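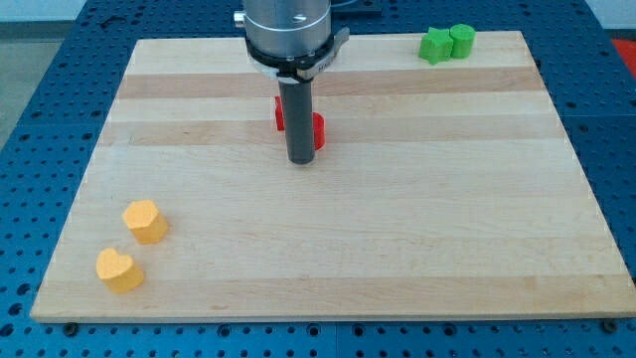
So the arm stopped dead again. Third time this month and I've finally worked out why, writing it down before I forget, because last September I fixed something very like it and kept no notes whatsoever. Dumb.

Quick background. Pushing task, foam blocks on the wooden board, one rod pointing straight down. No fingers, no suction, just a stick. Job is to shove blocks where the script says and not hit the board. Easy right? Ran fine for 1,084 pushes. Then push 1,085, protective stop, tip jammed into the maple hard enough that I heard it from the kitchenette.

First guess was the force threshold. Wrong. Logs show it tripped exactly where it should.

Second guess, the board had lifted. Checked both bolts at the front, tight. Put a straightedge across it in both directions and got a tiny bit of cup but nothing that would matter at our hover height. Dima Moussa reckoned humidity. It's always humidity with Dima. Fair enough, glued strips do move, but not that much over a lunch break.

Third guess, cable snagging and dragging the wrist down. Taped it out of the way, reran, same fault after 445 pushes. So no.

It was the collar. The clamp collar with the little lever, the one holding the rod up in its housing. It was creeping. Every sideways push loads the tip, the rod rocks a hair, and it walks down through the clamp. Controller has no idea, it still thinks the tool is the lenght I typed in. Hover height gets eaten a bit at a time until there's none left, and then the tip catches a strip of end grain, or just the board, and bang.

Marked the rod with a paint pen right at the collar and ran it again. Line had dropped 6 mm by the time it stopped. Six! I'd been fiddling with thresholds for two days.

Worse bit, and the reason I'm posting instead of just swearing at it. The lever felt tight by hand every single time I checked. Hwa-young Na had a go at it too and said tight. Feels tight, isn't. There was a film of something on the rod, probably the oil they ship them in, and I never wiped it off when I put it in. My fault.

And nothing in the software would of caught it. If the rod had gone all the way it would've come out the bottom with the arm moving, and I've been leaning in to reset blocks by hand between runs. Without hitting pause. Not doing that anymore.

Changes as of this arvo:

Rod and collar degreased with isopropyl, both surfaces.
Paint line stays on, look at it before every run.
Touch-off on a bare patch of board every 2,000 pushes. Might drop that number, see how it goes.
Pause before hands go in. Every time. Tarek Hakim has put a sign up.

Ordered a split collar with two screws from Paltex, no lever. Hasn't shown up yet. Running at half speed till it does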